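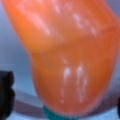 집게에 달린 카메라로 본 주황색 물체

2024년 8월 19일 | 글 플릴로프
읽는 시간 2분

경보는 57번째 집기에서 울렸다. 나는 정지 단추를 누르고 기록을 열었다. 손가락 압력이 설정값의 두 배 가까이 올라가 있었다. 로봇은 물체를 쥔 뒤에도 아직 쥐지 못했다고 판단하고 계속 조였다.

원튼 창고에서는 시험을 1000번 채워야 출하 승인이 났다. 랭킨 본사에 전화하자 담당자는 센서를 다시 맞추고 이어서 하라고 했다.

"처음부터가 아니고요?"

"이어서 하세요."

영점을 잡고 다시 돌렸다. 73번째에서 똑같은 경보가 울렸다. 이번에는 정지 단추를 눌러도 손가락이 바로 멈추지 않았다. 약 1초였다. 나는 주전원을 내리고 울타리 문을 잠갔다.

손목 덮개를 열어 보니 케이블 피복이 관절에 쓸려 벗겨져 있었다. 손목이 안쪽으로 꺾일 때마다 신호가 끊겼을 것이다. 정지가 늦은 까닭은 그것만으로 설명되지 않았다.

보고서의 원인 칸에 '케이블 손상'이라고 적고, 그 밑에 '정지 지연, 원인 모름'이라고 한 줄 더 썼다. 본사에서 바로 전화가 왔다. 두 번째 줄을 빼 줄 수 있느냐고 했다.

나는 안 된다고 하고 전화를 끊었다. 울타리 열쇠는 주머니에 넣은 채로 퇴근했다.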